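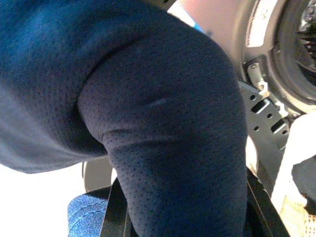
Report on the Visit to Skomach Animation, Villanueva

The Dulon Animation Society visited the Skomach studio in Villanueva on 2019-09-18. The visit was open to paid members, and 16 took part. The group was received by Wilfredo Gatchalian, production manager for the television series Drella, which enters its second season in March.

The morning began in the layout department. Mr. Gatchalian explained that a standard episode of Drella contains 382 cuts, and that the season opener will be considerably longer. Members were shown the storyboards for that episode, on the understanding that no plot details would be passed on. The Society asks those who attended to keep to this agreement in the online forum as well.

The group then moved to the key animation floor. Most of the staff still draw on paper, although corrections are now made on tablets. One animator showed how a running sequence is timed and answered questions on the use of reference footage. Members were interested to learn that background characters are often assigned to trainees as their first credited work.

After lunch, the color department presented its palette charts. The main character has separate charts for daylight, evening and indoor lighting, and a fourth is being prepared for the new season. Several members asked about the changes to her hair color that were widely discussed after the first trailer. The department confirmed that the change was intended and will remain.

The final hour was given to questions. Mr. Gatchalian spoke openly about schedules and said that the studio had turned down one outside project in order to finish Drella on time. He declined to comment on a possible film - a subject raised three times.

The archive, which holds 978 boxes of original drawings, could not be visited because of shelving work. Skomach has offered the Society a second date for this purpose. Members who wish to attend should write to the secretary, stating whether they took part in the first visit.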